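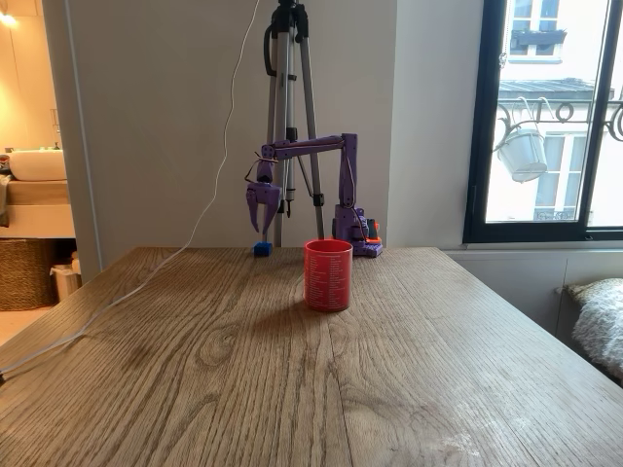
木桌上的红色杯子，杯身印满白色小字。

阅读时间：4分钟

五月去了一趟Amham，参观Brundeo的陶瓷厂。工厂每年春天对外开放几天，我报的是星期一上午九点半那一场。从火车站坐168路公交车到终点，再沿河走一段上坡路，看见砖砌的旧烟囱就到了。门票在门卫室取，要出示报名时收到的邮件，手机上的也行。

工厂做的是餐具和建筑用的釉面砖，餐具这条线叫Fula，砖没有单独的名字，只有编号。讲解员先带我们看原料仓。高岭土、长石和石英分仓堆放，长石从外地用火车运来，高岭土有一部分出自镇北的矿坑。矿坑十几年前停过一次，后来又恢复开采，产量不大，只供厂里自己用。

球磨车间噪音很大，每人发一副耳塞，讲解暂停，墙上有文字板可以自己看。泥浆磨好以后过筛、除铁，再进压滤机。压出来的泥饼要放一段时间才能用，厂里叫“陈腐”，陈腐间又暗又潮，气味像下过雨的菜地。地面滑，鞋底平的人要小心。

成型车间分两边。盘子和碗用滚压，一个模子转几秒钟就出一件；壶和形状不规则的东西用注浆，石膏模一排一排架着，等泥浆吸附到合适的厚度再把多余的倒掉。修坯还是手工，工人拿湿海绵沿着口沿抹一圈，接着放到木板上。杯把是另外做好再粘上去的，粘的位置稍微偏一点，烧完就会很明显。旁边有一筐不合格的坯，没烧过，可以直接打碎回到泥浆里。

施釉线上看到的釉都是灰白或者淡粉色的，跟成品颜色完全对不上。讲解员拿了几块试片传着看，同一种釉，在窑里的位置不同，颜色也有差别。厂里存档的试片共3261块，装在一间小屋的抽屉里，按年份排，最早的几排标签已经看不清了。这间小屋不在常规路线上，有人问起才开门让我们进去看了几分钟。

隧道窑长98米，是全厂最长的一座，全年只在检修时停火。窑车从一头推进去，从另一头出来，中间隔着厚墙，只能从观察孔看见一点橙色的光。窑旁边很热，一行人走得都比较快。老的圆窑在院子另一侧，已经不用了，可以弯腰走进去，内壁结了一层发亮的釉，是多年烧窑挥发出来的东西。我觉得这里比隧道窑好看，可惜只给了五分钟。

最后是检验和贴花。检验员把盘子托在手上敲一下听声音，有暗裂的声音发闷。让参观者也试了，我听了三只，猜错一只。贴花纸先泡水，滑到器物表面，用橡皮刮片赶掉气泡，之后再低温烧一次。带字的图案最费工，字小的时候稍有褶皱就看得出来。

参观结束是十一点五十分，比计划晚了二十分钟。出口处有间门市部，卖Fula的正品和二等品，二等品背面磨了一道线。我买了两只汤碗，其中一只底足有个小黑点，不影响使用。包装用旧报纸，自己带袋子比较方便。

午饭在镇上的Bayram吃的，店在桥头，菜单只有一页，炖羊肉和扁豆汤都可以，面包不另收钱。中午人多，要等位。

下午去了镇博物馆，二楼有一个厅讲当地的窑业，展出器物747件，以民用粗陶为主，水罐和腌菜坛子占了大半。说明牌比工厂里的详细，建议先看博物馆再看工厂，顺序反过来的话，有些工序名称要到下午才弄明白。博物馆星期一照常开门，五点关。

回程的公交车半小时一班，末班车是傍晚六点四十分。工厂的路线有两处楼梯，没有电梯，带婴儿车的话可以寄存在门卫室。车间里不让拍照，院子、圆窑和门市部可以。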